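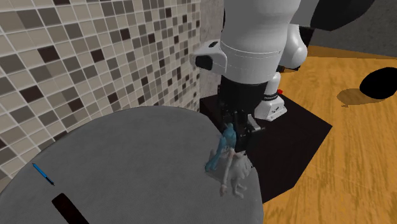
Gripper at the figurine, table rim, simulated cell

Teleop demos: arm jerks near the grasp
Femi Akande
I'm recording demos by remote control in simulation. Of 16 takes, 13 have a jerk just before the fingers close. Is it my hand or the mapping?

Nneka Nwachukwu
Mapping, most likely. Halve the translation scale for the last stretch and log commands next to joint positions. If only the joints jump, check the IK.

Obinna Adebisi
Had the same. New mouse.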